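September, bench 6, 4:40 pm

Glue again. Batch 526 of the hide glue went stringy before it hit the brush, same as the one before it. I blamed the pot, then the thermostat, then the water, in the order they cost me money. The Lemska pot reads 667 on its dial whatever you do to it, so I've stopped taking its opinion.

Soaked the pearls overnight, 117 grams, cold tap. Drained more than last time. Brushed a test joint on the Rekia chair offcuts and clamped it at lunch. Squeeze-out was lumpy on the left side – my side, naturally.

To try next: strain through the old cotton, warm the parts first, quit opening the lid to look. Also the Flirnley order still hasn't shown up, so no fresh pearls until it does. The open sack smells like a barn with ambitions.

Need the long table for the dry fit of the back rails. Tape down a straight line before anything gets laid out, and keep the glue brushes off the white top. 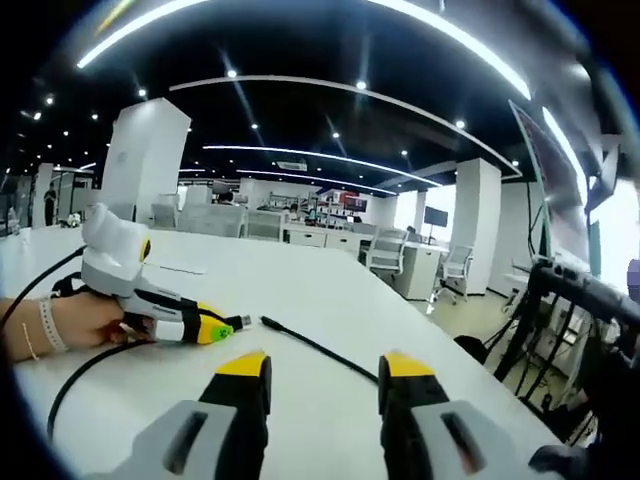 Rawiri McKinnon thinks the glue is fine and I'm cooking it twice, once in the soak bucket next to the heater and once in the pot. Moved the bucket. He also wants his good clamps back.

Next soak goes by the back door.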